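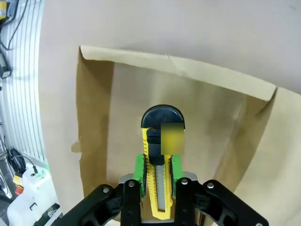

Vullgate's equipment plan for the packing benches has been approved in principle, and this thread sets out how the money is to be spent and in what order. The plan concerns robotic handling of small mixed goods: tools, stationery, soft pouches, and the cartons and envelopes they are packed with. Gripping is the largest variable in the budget. A utility knife held upright between two green finger pads, with its tip toward an open paper envelope, is a fair statement of the problem. The pads are a consumable and are budgeted as such.

2/ The programme covers 7 benches. Two will be equipped in the current financial year and the remainder will be considered once the first pair has been reviewed. Staff at the remaining benches will see no change to their equipment before that review.

3/ Three suppliers were invited to quote: Diltus, Crichton and Gudel. Each was asked to price arms, grippers, cabling, guarding, installation labour and operator training as separate lines. Bundled prices were returned for resubmission. We recognise that this caused some inconvenience, and we thank the suppliers concerned for their cooperation.
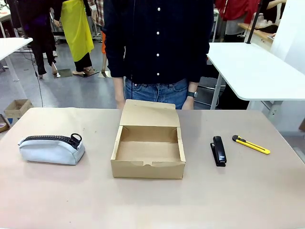
4/ The trial list of objects was settled by Ilaria Bassi, who leads bench operations. It was drawn from what the benches handle in an ordinary week and includes items that are flat, rigid, soft, glossy and awkwardly balanced. Quotes that assume a single carton size or a single class of item will not be assessed further.

5/ Spare parts. The draft budget provides for 1,219 spare and replacement items over the life of the programme, most of them finger pads and fasteners. Readers have asked whether the figure is excessive. It reflects the replacement interval in the draft maintenance schedule and will be revised when our own wear records are available.

6/ Bench space is a cost and will be recorded as one. Each proposal must state the floor area needed for the arm, its controller, the emergency stop and safe access on foot. Proposals requiring changes to walls or power supply must include the electrician's labour.

7/ On leasing: Italo Monti has prepared a comparison of outright purchase and a lease with an option to buy. Purchase is favoured for the arms. A shorter commitment is favoured for grippers, where we expect to change our requirements sooner. Software licences are to be shown year by year and not folded into the capital figure.

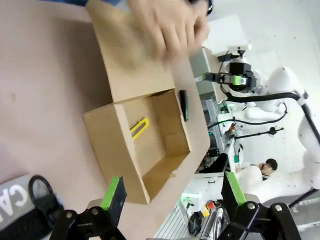
8/ Cameras are to be quoted as a separate line, including mounts, cable and replacement units. Suppliers should state plainly which faults may be repaired by our own staff and which require a service visit, and the call-out fee that applies.

9/ Training. Every operator rostered to an equipped bench will receive paid training before it enters regular use. Those hours are charged to the programme and will not be taken from the departmental training allowance.

10/ Delivery. The longest lead time quoted is over 9 weeks, for controllers. Orders for these will be placed first. Benches will continue under present arrangements until all components have been received and checked against the order.

11/ Revised quotes close at noon on 30 August 2023. Questions on scope should be directed to Ilaria Bassi, and questions on pricing or lease terms to Italo Monti. Answers of general interest will be added to this thread.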